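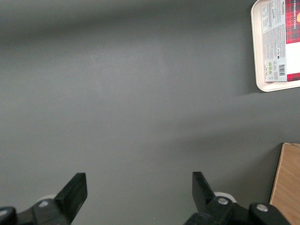

3.2 Dérogations et délai d'instruction

Le deuxième volet de l'étude concerne les dérogations environnementales accordées pour la digue routière de Katene. Nous avons relevé 34 arrêtés, parmi lesquels neuf suspendent l'obligation d'enquête publique. Selon Sutcliffe et Hapeta, une telle suspension réduit le délai d'instruction, mais elle déplace le contentieux vers le juge. Nos données vont dans le même sens pour le district d'Usley.

Figure 2. Délai d'instruction selon le type de dérogation, district d'Usley.

Il faut cependant noter que les arrêtés antérieurs à 2000 ne précisent pas toujours leur base légale. Nous les avons donc exclus du calcul présenté à la figure 2. La question de l'indemnisation des riverains est traitée dans la section 3.3.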